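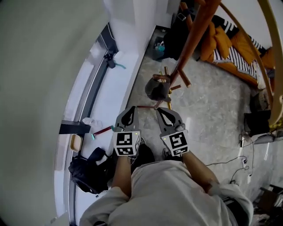
Precious Mangubat wrote that the recording should be treated as the slow part of any gripper demonstration, and that the handling time is short by comparison. Plan the session from the time it takes to save and check a run.

Community Help > Robotics > Events and Demonstrations > Handheld grippers at an open day

4 min read

Handheld grippers at an open day: how to schedule visitors and keep tracking stable

ohm_and_away
posted 3/30/20

We have a place at the Stullham open day in June. The plan is a demonstration with a pair of handheld grippers, the kind with printed markers on cubes. A member of our group hangs a cloth bag on a coat rack, takes it down again, and a laptop beside the rack shows the recorded path. After that, visitors get a turn.

The organizers expect 300 people over the day. Our room is on the ground floor of the old part of the building, which dates from 1852 and has tall windows on one side. We have it for the whole day but can only get in to set up the evening before.

In our own tests one bag transfer takes 50 seconds, including picking up and putting down the grippers. Saving the run in Durkine takes longer than that and varies a lot. I have not found out what it depends on.

What I need to know:

How many visitors should handle the grippers, and how many should only watch?
Does daylight from the side cause marker dropouts, and is it worth covering the windows?
Should visitors' runs be recorded at all?

bracket_fold

Let everyone try it. People come to these events to touch things. We did an open day at Ledesma and had a line the whole time and it was fine. Bring spare batteries and a table.

Precious Mangubat

It depends on what you count as a turn. If the run is saved and played back, use the total time and not the 50 seconds. Measure the total on the laptop you will bring, with the display attached, and take the slowest result as your slot length. Divide the hours by that and you will see that 300 turns do not fit. Run fixed sessions. One visitor from each group handles the grippers and the others stand behind the laptop and watch the path appear. It is easier to explain the tracking to people who are looking at the plot anyway.

Do not save visitors' runs to the same folder as your own. Durkine assigns run names in sequence and does not keep a note of the operator. Sorting them afterward took me most of an afternoon. If you have no use for the visitors' data, set the software to preview. The path still draws on the screen and there is no save step, so your slot length drops too.

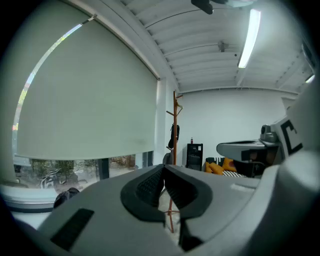
Daylight matters less by its amount than by its change during the day. Set a fixed exposure after the windows are covered and leave it alone. An automatic setting will respond each time a cloud passes, and the marker edges blur while it settles. A roller blind pulled down almost to the bottom, with a strip of the outdoors left under the hem, is acceptable provided the room has a light of its own; the fluorescent tube on the ceiling is then brighter than anything at the window. Watch the angle as well. The panel with the letter C on the second gripper is turned away and only partly readable from that position, and a printed marker at a similar angle is a likely dropout. Tell visitors to keep their wrists level and most of it goes away.

Check the floor before the doors open. Tape down the cables. Splayed rack legs are easy to kick when both hands are occupied and the operator is looking at the hook.

flux_ledger

Agree with the above on exposure. One addition: we used three bags of different weights and the light one was the hardest to hang, because it swings and the loop closes. Use something with a stiff handle for visitors. The Flornari stand next to ours had the same trouble with a scarf.

Comments

ohm_and_away: Thank you. Preview mode solves the slot length. I had not noticed it in the menu.

tinplate: Does preview still log timestamps?

Precious Mangubat: No. It keeps nothing after you close the window.

bracket_fold: I still say let everyone try it.

millrace9: Which version of Durkine is this? In mine the preview option is under Display and is grayed out until a camera is connected.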